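Slide 1. Wait for the latecomers. The subject is Distberg, a prog band that pressed 200 copies of its debut and still has most of them. 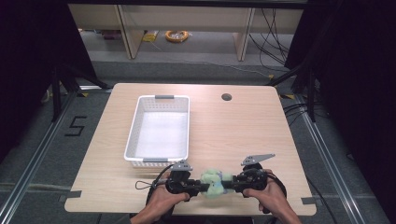 Pale green plush toy, held between gripper jaws.

Slide 2. Play the Velero intro, all of it. It's long. Look thoughtful.
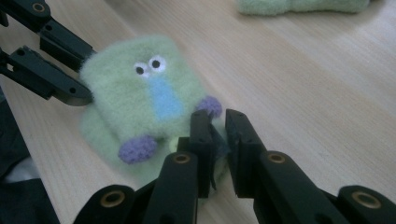 Then Magdy Abdel Hamid's flute comes in, a bar early, and stays a bar early until the fade.

Slide 3. The second album.
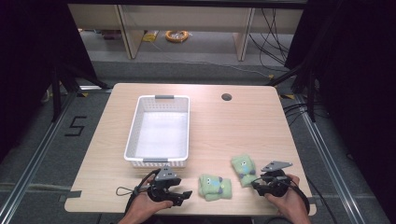
Side two is one song in 22 parts. Zawadi Urio sings on four of them and sounds glad of the rest. The band threw in every riff they had, and the result is less tidy than the white basket on the table. Skip part nine if time is short.

Slide 4. Questions.

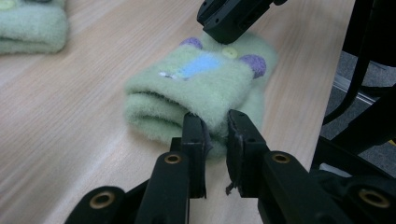
Will there be a reissue?
Pliltlow has the tapes and says February, without naming a year.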